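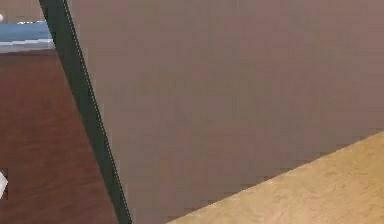 Simulated close-up of a flat mauve-gray panel with a dark edge strip.

The business school at Wirnwood holds its open day in May, and this year I went for the finance half of it. I teach an evening class in bookkeeping and wanted to see how the full-time people get second-year students through capital budgeting without losing them.

Doors opened at 9:30. Registration was a folding table in the lobby, where you got a paper badge and a map with the second floor printed upside down. There were 178 names on the sign-up sheet, mostly high school seniors and their parents.

The first session was a sample lecture by Dezső Dobos, who teaches the introductory corporate finance course. He spent 32 minutes on the time value of money and used one example the whole way through: a bakery deciding whether to buy a second oven. He put the yearly savings on the board, asked the room to guess a discount rate, and worked the answer out with each guess. At one rate the oven paid off and at another it didn't. A father near me argued that the bakery should just lease. Dobos said that was week six and wrote it in the corner of the board.

After that we were split into groups. Mine went with Yasaman Alipour to the trading lab, a long room on the second floor with 20 workstations. Students there run a paper portfolio for a full semester. They have to write a one-page memo for every trade, before the trade is entered, and the memo counts for more of the grade than the return does. She passed some old ones around. The best was by a student who had lost money on a shipping stock and whose follow-up memo explained very clearly which of his assumptions had been wrong.

I asked whether they taught options in the same course. They used to. It now has its own elective, taught by Aigars Stankevičius, who was away that day, so I can't say much about it. The reading list was on the door and it was long.

Lunch was sandwiches in the atrium. The sponsor tables were there too. Clenura, which sells treasury software to mid-sized companies, had two recent graduates answering questions, and they were frank about the work: mostly cash forecasts and bank reconciliations for the first year. Holzer had a stack of brochures and an empty chair.

The afternoon talk on costs was the most useful one for the parents. Lăcrămioara Ardeleanu from the aid office went through a sample bill line by line. The technology and materials fee is $2,451 a year – more than I expected – and it covers the data subscriptions in the lab but not textbooks. She took questions for a good while and stayed in the hall afterward.

I left at 3:15. Parking is free in the north lot if you show the badge on the way out.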